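How Foster Care Works
April – by the Otell Children's Page

Sometimes a child can't live safely at home. A parent may be very ill, or the adults may not be able to give the care a child needs. When that happens, the child may go to live with another family for a while. This is called foster care.

In the Trindar area, 208 children live with foster families. Most of them go to school as usual.
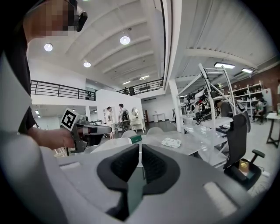 A person in a black shirt holding a gripper.

A social worker is the adult whose job is to check that the child is doing well. In Trindar each social worker looks after 11 children. They visit, ask questions and listen to the answers. A child can ask to talk alone.

Foster parents take classes first – 25 hours of them – and their home is checked too.

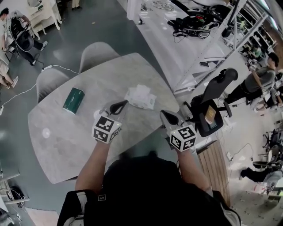
Two grippers held over a table with a marble pattern.

Some children go back home after a few weeks. Others stay for years, or are adopted. A judge makes the big decisions, and older children can tell the judge what they want.

If you are worried about yourself or a friend, tell a teacher, a school nurse or another adult you trust.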